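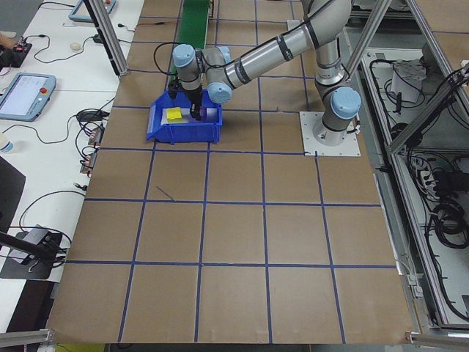 Waltraud Wiegand wrote back to say that tape never stays down on cardboard through a winter, and that I should have scored the squares with a knife and a steel ruler. She may be right. She also said paper in the bottom of a bin is a waste of paper, and there I don't agree.

February, 9:30 at night. Spent most of the day on the big table. The cardboard is down over the whole top and the blue tape is on it in squares. I measured the first line and the second one and did the rest by eye, and it shows. The lines wander a little. Yaa wanted me to pull them up and start over. I said no. I have been on my feet since breakfast and a square that is slightly off is still a square.

The cardboard is from the Gorkeo delivery, the flat sheets they put between layers. Brown, plain on both sides. I had been saving it behind the door since before Christmas and was tired of walking around it. The dark blue tape looks good against it. I used the Rusa tape because it was in the drawer. It tears by hand if you are quick, and if you are slow it goes stringy and you need scissors. I spent 26 minutes looking for the scissors. They were on the white desk under the cables.

The desk is a problem. I cleared half of it last month and it is full again. Everything that has no place goes there. I put it on the list for tomorrow, under the light bulb and the call to Dionysis about the rent.

The blue bin I like. It has an open front, so you can see in from a chair. A sheet of white paper goes in the bottom. Small things show up better on white than on blue, and when the paper gets dirty I change it and don't have to wash the bin. The yellow block is in there now, on the left. Anything yellow is easy to find on that paper.

Nkrumah stopped by at four and asked why the bin sits where it does and not in the middle. I told him to try living with it in the middle. He drank his coffee standing up and took the spare sheet of cardboard home for his garage shelf – I was glad to see it go.

One dark mark on the cardboard, a short slanted one, below the bin. I could turn the sheet over but then all the tape comes up. Leaving it.

Paid the Akpalu bill, $253. Soup for supper. Need more tape, two rolls this time, and a longer ruler if Grutville has one that isn't bent. Bed.

Search this journal Go

Filed under: Workroom, Tidying, Winter

We use cookies to remember your reading settings. Accept | Manage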